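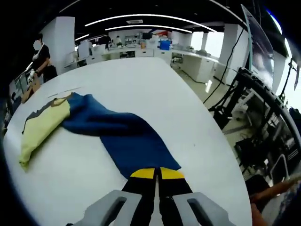 Rerkelby cleaning cloths, mixed colours

Sold by the pack, 8 cloths to a pack. Navy or pale yellow, your pick at the checkout.

I'll say up front that I don't buy most of what gets printed on cloth packaging. The supplier's sheet for these says "streak-free on any surface". I've never met a cloth that managed that, and a glossy white tabletop will show you every smear it leaves behind. Rerkelby does a decent job on one if you wring it out hard and go over it again with a dry one. Used sopping, it streaks like anything else.

The sheet also claims 800 washes. Who counted? We've had a set going in the shop kitchen since January and they're holding up, a bit rough at the hems. Ask me again when they've done a few years.

Colour: the navy hides coffee and grease, so you won't always know when it's due for a wash. The yellow shows everything. Elspeth Menzies in our packing room likes yellow for tables and navy for floors and never swaps them. Wash the navy on its own the first few times, whatever the label says about colourfast dye.

Washing: warm, no fabric softener, line dry. Softener ruins them.

Price: $16 a pack, or $29 for two, which saves you three bucks. Don't buy two just for that.

Not for: hot pans, or polishing glasses. Get a proper linen tea towel for those. We stock the Osei one and it's dearer, but it does the job.

Returns: unopened packs any time. Opened packs if the stitching lets go in the first month. Send a photo to Corey McKinnon at the shop and he'll sort out a replacement.

Stock: navy in store now, yellow running low.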